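**garment folding, planner loses the sleeve**

**tealeaf_ctrl** · November 18, 2019
Anyone running Prastus on puffy stuff? Segmentation's fine on shirts. On a glossy down jacket the mask splits along every quilting seam and the grasp planner picks rubbish. 2,000 demos in the training set, hardly any padded. Lifted fabric is worst, shadow underneath gets labelled as a seperate object. 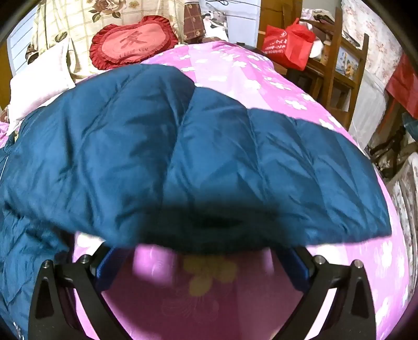

Page 2 of 3

**mugwort**
Not the mask imo. Your wrist pose drifts. Check time sync first, mine was 30 ms out and everything looked like a perception bug.

**tealeaf_ctrl**
Synced already. Replayed it in Clorneo, poses line up. With the jaws open and nothing held it still wants to grab the dark patch between the fingers. Collar is fine, sleeve folded up on the right gets its own mask. 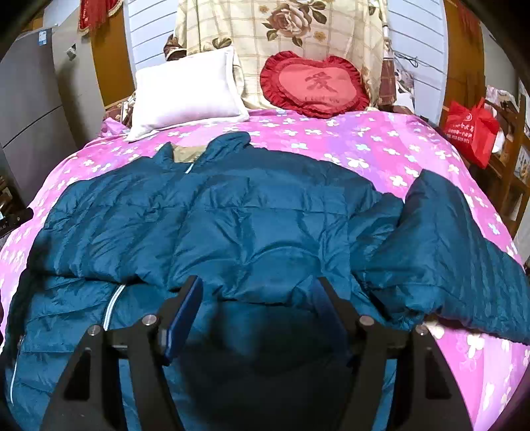 **Igwe** disagrees with both of us, reckons the mask is good enough and the planner shouldn't trust a single view anyway. Fuse 10 views then plan.

**mugwort**
10 is slow. Mask out teh fingers, retrain, then see.

**tealeaf_ctrl**
ok trying finger mask tonight, will post logs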